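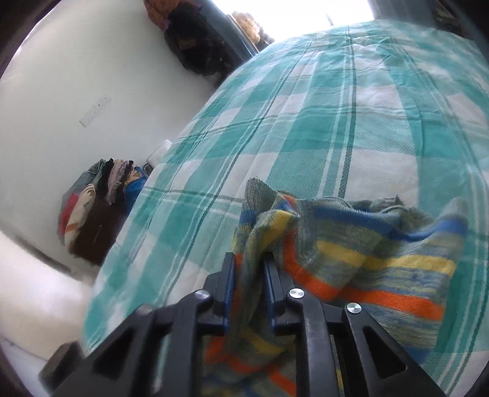 The hand-held gripper with a striped knitted blanket.

About us

Gronness Workshop is a small shared workshop for people who want to build robots and other automatic things at home. We began with two people and one long table. Now we have 44 members, a room with good light, and more boxes of screws than we can keep in order.

The workshop was started by Ulla Skjelbred and Roald Kristiansen. Ulla worked for many years with sewing machines and knows how cloth behaves when a machine pulls on it. Roald is a mechanic and prefers metal. They met at an evening course in electronics, where both of them wanted to stay longer than the building was open, and so they looked for a place of their own.

What we build

Our biggest common project has the name Jivach. The goal is a home robot that can help with bedding and laundry: to take hold of a blanket, lift it, lay it flat and later fold it. It is slow work. A cup has always the same shape, but a blanket has a new shape each time you put it down, and a thick knitted one behaves very differently from a thin sheet.

We started with the hand, because all other parts depend on it. The gripper has two fingers with blue inner pads, and it is held by a person. In this way we can study how to take a fold of wool without waiting for the arm to be ready. The side plates have triangular cut-outs, and the linkage arms are fastened with ordinary screws. Every member should be able to take it apart with the tools from the first drawer.

We try the gripper in normal homes, on normal beds. A test table in the workshop is too clean and too flat, and on it we learned very little. The members take the gripper home for some days and write their notes in the project notebook, which had 887 entries when we last looked. Some are only one line, for example "slipped again". Those are also useful to us.

The arm is built by another group, with Roald. It stands on a heavy base and it can reach the middle of a single bed, but not yet the far side of a double one. The motor boards are our own drawing. We call this board Drinero, and the files are free for all members to copy and change.

How we work

The workshop is open on four evenings in the week. New members come first to a short introduction on the drill press, the soldering places and the 3D printers. After this you get a key and a shelf. You do not need to have experience. Several of us had never held a soldering iron before, and one of our best programmers is a retired baker.

We have 24 shelves for private projects, and at the moment there is a small waiting list. The membership costs 200 per month in kroner, and half price for students. Material you pay yourself, except for the common projects - there the workshop pays.

We speak mostly English together, as we come from many countries. Please do not be shy about mistakes. We make them also.

Where to find us

We are in the old Nordin building, on the ground floor, with entrance from the yard. The door bell is weak, so please knock hard. If you want to visit before you become a member, write to Ulla and she will find an evening when somebody from the Jivach group is there to show you the gripper and the arm.

This page was last changed August 12, 2018.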